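We use cookies to remember your settings and count visits. By continuing to browse you accept this. Manage preferences

Black on Gray, Gray on Black: Can Anybody Read the Signs at Brurdale?

November 10, 2023 | By Nives Cirillo 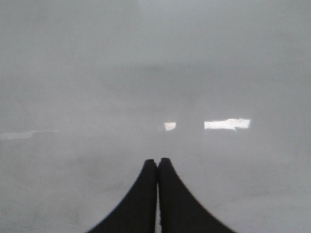 My project started with me being late for chemistry because I couldn't read a room number. It's painted in silver on a cream door, it's small, and the hallway light hits it so that half the digits vanish. So for the fall design project I decided to find out which colors people can read from far away, and which ones just look nice on the order form. Silver on cream is low contrast, and our building is full of it.

What I did

I made five test signs, all the same size, with the same typeface and the same four-digit numbers shuffled around. The pairs were black on pale gray, white on dark blue, silver on cream, red on green (I know, I know) and yellow on white. I hung them one at a time at the end of the second-floor hallway and asked people to walk toward me until they could read the number out loud. Then I put tape on the floor at their toes and measured.

Over two weeks in October I got 91 people to do it, mostly at lunch. Dario Fontana helped with the tape and the shuffling so that I never knew which number was up. I threw out everyone who had tried it before and wanted to beat their friends, which was more people than you'd think!

What I found

Black on pale gray won, with white on dark blue close behind. The middle result for black on gray was 154 inches farther back than for silver on cream, and that surprised me, I thought it would be maybe half that. Yellow on white was terrible. A couple of people walked right up to it and still squinted.

Red on green was the strange one. Most people did OK with it, but a few had to come almost as close as they did for the yellow. I didn't ask anyone about their color vision (my teacher said that was private and she's right), so I can't say that's why. I'd like to look into it properly next time.

Gloss matters too. I had a shiny version of the black sign and a dull one, and near the window the shiny one turned into a mirror after noon. I only tested that with a handful of people so it isn't in my chart, but if I were buying signs I'd get the dull kind.

What went wrong

The light, mostly. One afternoon was stormy and the next was super bright, and I didn't write down the weather until the third day. I also spent way too long cutting the first set of numbers by hand. They came out crooked, so I scrapped them and printed new ones.

What it would cost

The office told me the building has nearly 400 door signs. Repainting them all isn't happening this year, but the ground floor alone could be done for $900, going by the price I got from Vitale, the sign shop downtown. I've sent the office my chart and I'm waiting to hear back. In the meantime I taped a black number on gray cardboard next to the chemistry door, and so far it's still up.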